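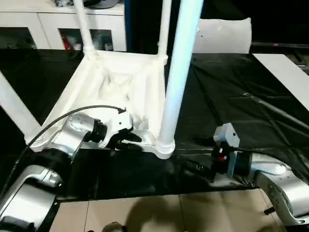 Fitley Robotics Club: frequently asked questions

Page last changed 2021-01-03

Who can join?
Anyone aged 16 or over. You do not need to have built or programmed anything before. New members are put with a pair who have been coming for a while, and they stay with that pair until they are happy to work on their own.

What does the club do?
This year nearly everything goes into the Floltlow Cup, a contest in which two-armed robots put together flat-pack furniture. We enter as one team. The set task is a plastic stool with a square seat and four legs that fit into the corners.

How is the task marked?
A run is worth up to 1000 points. Each leg carries the same share, and the rest is for time and for leaving the parts undamaged. A leg that leans still counts if it stays in when the judge lifts the stool by it. Our best practice score so far is under half of the total, so there is plenty left to do.

Why is the seat upside down?
The sockets are on the underside. The rules let you choose how the seat is placed at the start, and every team we have spoken to does it the same way.

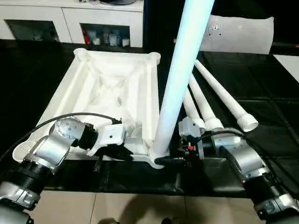
One leg in its socket, three still on the table.

Do the arms work by themselves?
In the contest they must. In practice we do a lot by hand control first, and keep the recordings. We had 2841 of them at the last tidy-up, many of them very short. Please name yours properly — the guide is in the shared folder.

Which part is hardest?
Holding the seat still with one arm while the other deals with the leg. If the holding arm presses too hard the seat slides on the black cover, and if it presses too lightly the seat turns.

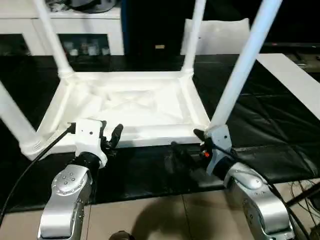 Most of our changes since October have been to where the fingers meet the rim, and how long they stay there. If you would like a first job in the club, this is a good one, as it needs patience more than code.

Can I use the arms on my own?
No. There must be two people present, and one of them must have done the safety session. It takes 29 minutes if nobody asks anything. Keep loose sleeves and hair away from the table.

How many people can come to a session?
We stop at eight. Put your name on the list beforehand.

What does it cost?
There is no fee. Members buy their own notebook.

I broke a stool. What now?
Tell Tainá Caldeira, who orders the spares. Do not glue it. A glued socket is a slightly different size and will spoil the next person's runs.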